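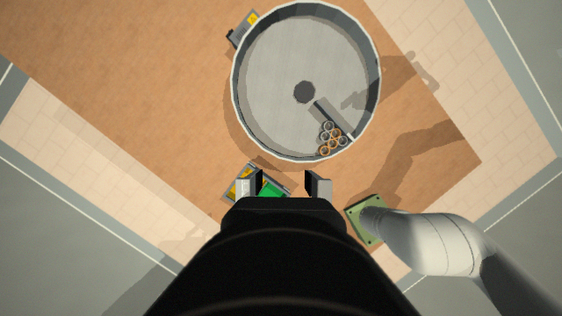 Simulated work cell of the Kisden demonstration, seen from above the gripper. A cluster of rings lies inside the round bin.

The Kisden demonstration is a public presentation of simulated robotic part sorting, held each October during the open day of the Tirameck automation laboratory in Pradbridge. It shows a robot arm working with small rings, a round feeder bin and a divided tray. The whole cell exists in software, and visitors follow it on screens in the main hall of the laboratory.

Background

Tirameck first opened its laboratory to the public as part of a town program for technical employers. Early open days consisted of guided walks past working equipment, with groups held behind a barrier. Tanvir Sultana, then head of the simulation section, proposed a rendered cell that could be stopped, reset and viewed from several angles while a speaker explained each stage. The software was written in the Nazari simulation environment, which the section already used for checking arm motion before installation. The name Kisden comes from the street on which the laboratory stands.

Cell layout

The cell is built on a virtual table in a plain room with a tiled floor. The arm stands on a green base at one side of the table and carries a black gripper with two parallel fingers. The bin is open at the top and has a raised wall, so its contents can be seen from overhead but are hidden in views from the side of the table. A narrow bar runs across part of the bin floor.

The tray has two compartments, one yellow and one green. It sits close to the bin, which keeps the transfer path short. Gray and orange rims appear on rings in the bin, and the published sorting rule assigns gray rings to the yellow side and orange rings to the green side. 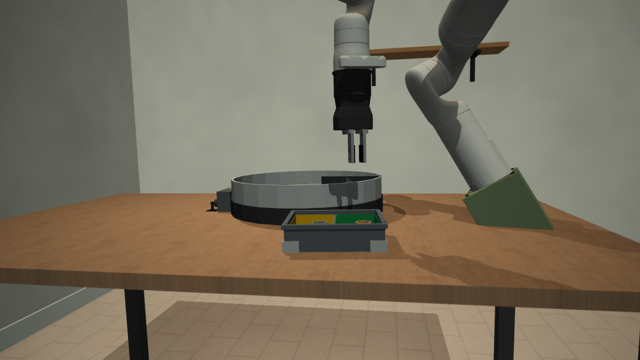
The arm with its gripper above the bin. The two-compartment tray stands in front.

Procedure

A session begins with a short talk on coordinate frames and joint limits. The operator then starts the sorting program. For each ring the controller selects a target, moves the gripper over the bin, lowers it, closes the fingers and carries the part to the tray. The approach is made from directly above – a sideways approach would bring the fingers into contact with the bin wall.

Visitors may ask for the run to be paused at any point. The operator can also change the starting arrangement of the rings. Tightly packed rings are treated as a separate case, as the fingers need free space on both sides of a part.

Attendance and later use

The first open day to include the demonstration drew 103 visitors, and the following one 118. Sessions are limited to groups of four at the operator desk, with further seating behind. More than 200 recorded runs have been kept by the simulation section and are used in training new staff at Pradbridge.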